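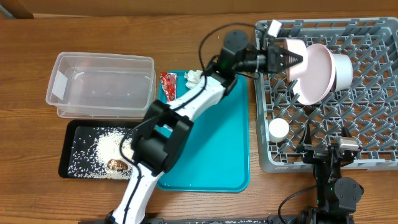
Thu 23 November, Staff writer

The dish area at Witdale seats 50 for lunch. Its kitchen lead, who asked not to be named, keeps food scraps and clean ware on separate surfaces. "Wrappers and tissues go on a tray first," the lead said. "Rice too. It clogs the drain." Bowls go in the rack on their sides. "Flat, they hold water in the foot." The rack is gray plastic, replaced in May. Clear bins stay open until they are filled. Two people cover the shift.

Last updated: Thursday, 4:10 p.m.

Related
Candeck: counter heights compared
Shirima drain strainers
Hadance canteen refit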